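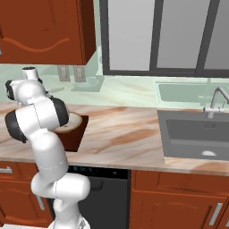

Figure 1. Kitchen, dishwasher and countertop.

Brallstead Water Efficiency Program: progress report, February
Prepared by Marama Ormsby for Triseo

Flow meters have been fitted to 200 households. Data logging is stable at all sites except the northern cluster, where Gaétan Bouchard replaced two faulty transmitters. Median kitchen use is around 500 litres a week. Dishwasher cycles are logged separately from tap draw, but the split is unreliable at low flow and has been left out of the totals.

Hacer Güneş has finished the tariff survey. Coding of the open responses is behind schedule.
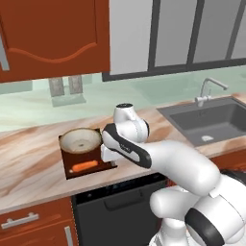
Next period

Recalibrate the low-flow meters. Issue the draft tariff analysis to Kollton for comment. No change to the approved budget is requested.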